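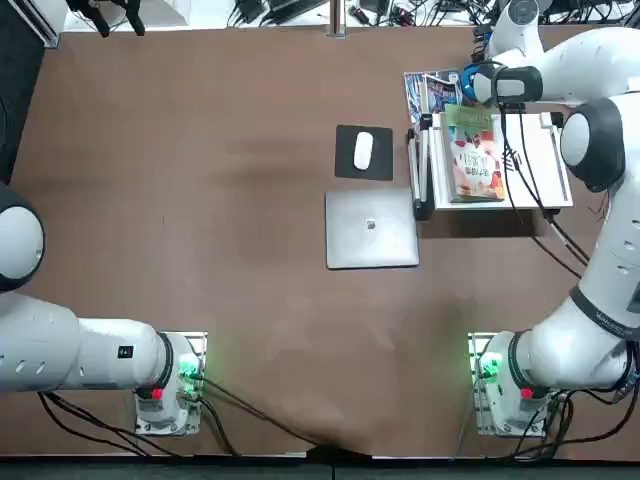

Plikside Folding Book Stand, White

Desktop reading stand for open books, booklets and printed manuals. Intended for use next to a laptop, mouse and lamp on a shared desk. Sold singly or in packs of 2.

Stock code: 147-W
Color: white
Distributor: Hument Office Supply
Page revised: Oct 7, 2026

Product summary

The Plikside stand supports an open volume at a fixed reading angle. It folds for storage and requires no tools. The rear leg is metal and carries the load once the stand is open. Adjust the leg before placing the book. Changing the angle under load can shift the pages and may tip a thin booklet forward.

The stand is a passive support. It contains no lamp, magnet or charging parts, and it has no power connection. 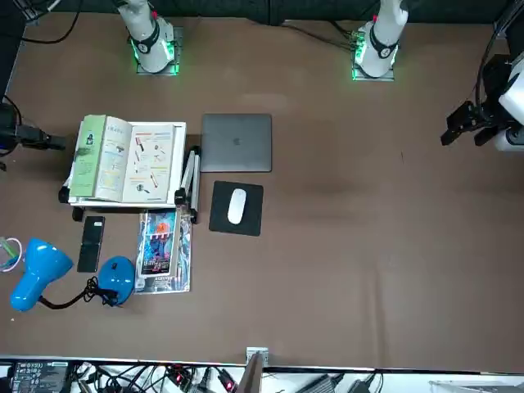
Stand in use with an open illustrated book, laptop to the right.

Placement

Set the stand on a flat, dry surface. Allow 34 cm of clear width for the support panel, plus space for pages that overhang at the sides. The leg must have full contact with the desktop. Do not rest the leg on a mouse pad, loose sheets or a closed laptop.

For right-handed mouse use, the usual arrangement is stand at left, laptop in the center and mouse pad within reach of the right hand. Reverse for left-handed use. Keep magazines and reference sheets in front of the stand if they are consulted often. A phone placed beside them should lie flat.

Desk lamps should be positioned to one side of the stand. Light from directly in front produces glare on coated paper. Lamps with a conical shade can be aimed away from the page and brought back when needed.

Specifications

Type: folding desktop book stand
Finish: white
Support leg: metal
Panel width: 34 cm
Pack sizes: 1 or 2
Assembly: none
Indoor use only

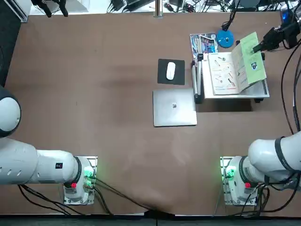 Booklets and thin manuals behave differently from bound books on any stand. A new spine tends to close, and single leaves lift when the page is turned. Turn one leaf at a time and bring it over in an arc, as with the light green page standing partly upright over the open booklet. Pulling a leaf sideways loads the staples or glue line and may drag the booklet across its support.

Bound volumes should be opened near the middle and pressed flat before use. Books that will not stay open on a desk will generally not stay open on the stand without a separate page clip. Clips are not included.

Care

Wipe with a damp cloth and dry before folding. Do not use solvent cleaners on the white finish. Check the leg for play each December, or at the annual desk inspection if the site has one. A stand with a bent leg should be withdrawn from use.

Ordering

Single stands and packs of 2 ship from stock. Orders of 200 or more are quoted separately and ship on pallets. Quotations: Tsehay Mamo, Hument Office Supply. Returns and spare parts: Veikko Kauppinen. State the stock code on all correspondence.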